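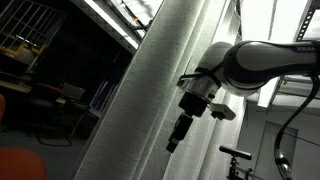 Curtain in the pale gray-white. The fine texture runs top to bottom.

Villska Stollby curtains, long length
Reviewed by Senthil Sundaram

I bought four of these in January to replace a set of blinds that had stopped closing properly. They come two to a pack, folded tight, with no hooks and no tiebacks. Check that before you order, as I had to go out again for hooks on the Tuesday.

The creases are stubborn. Hanging them for a week did very little. A steamer on the low setting took most of them out, though I can still find the center fold if I look for it. The care label says machine wash cold and line dry. I have washed one pair so far and they came back a little shorter, so leave the hem until after the first wash.

These are not blackout curtains. They soften afternoon sun well and you can read behind them without a lamp, but a streetlight will come through at night. For a bedroom I would add a liner. The Pruitt curtains I had in my last apartment were darker and heavier, and they also pulled the rod out of the drywall twice.

The heading tape is the weak point. The stitching on one panel had come loose at the corner and I resewed it by hand. Dolevent, the store I ordered from, offered a partial refund after two emails.

The color is easy to live with and does not show dust much. They slide fine on a plain metal rod and stay put when the window is open a crack.

I would buy them again for a living room or office. 4 out of 5.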